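Country libraries should stay open after tea

The Malura branch library shuts at five. For anyone who works in Bretlow, a 40-minute drive each way, that means it may as well be shut all week. I think small-town libraries should trade some of their morning hours for evening ones, and I don't think it needs new money.

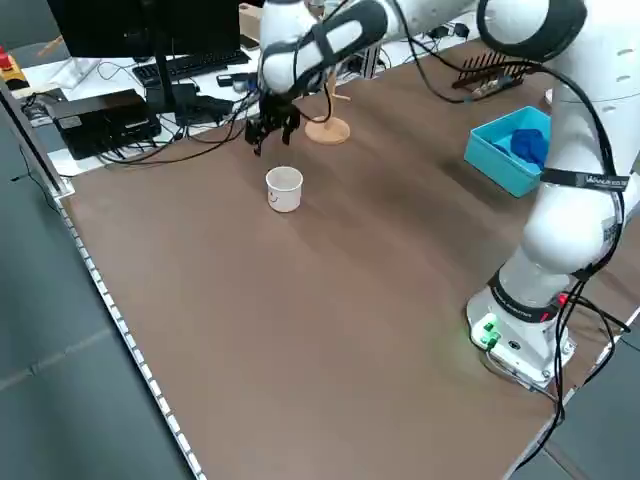

Page last updated: March

Council's own figures are a fair place to start. Malura has 1,285 members, and 308 of them borrowed nothing last year. The survey asked why, and the answer that came up most was opening hours. The range of books hardly rated a mention.

Pejman Sadeghi, who ran the branch for 17 years, told me the first hour of the day was mostly shelving. He would happily have started at eleven and locked up at seven. He put it to council twice and was told the cleaning contract wouldn't allow it. 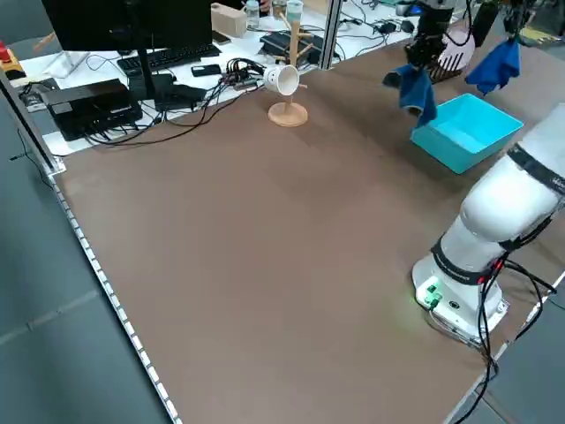

A cleaning contract can be changed when it next comes up. So can the bus timetable, which is the other thing people raise - the last town service leaves at 5.20 pm, and school kids depend on it. I'd start with two late nights and leave the rest of the week alone.

There is a fair objection. Jairo Bermúdez takes his mother every morning at nine, and he says older members don't like driving home in the dark. I accept that. Keep their mornings on the other days, and put the changed hours on the door in large print well before they begin. Winter would be the wrong time to try it. Daylight saving starts in October, and the new roster could start with it.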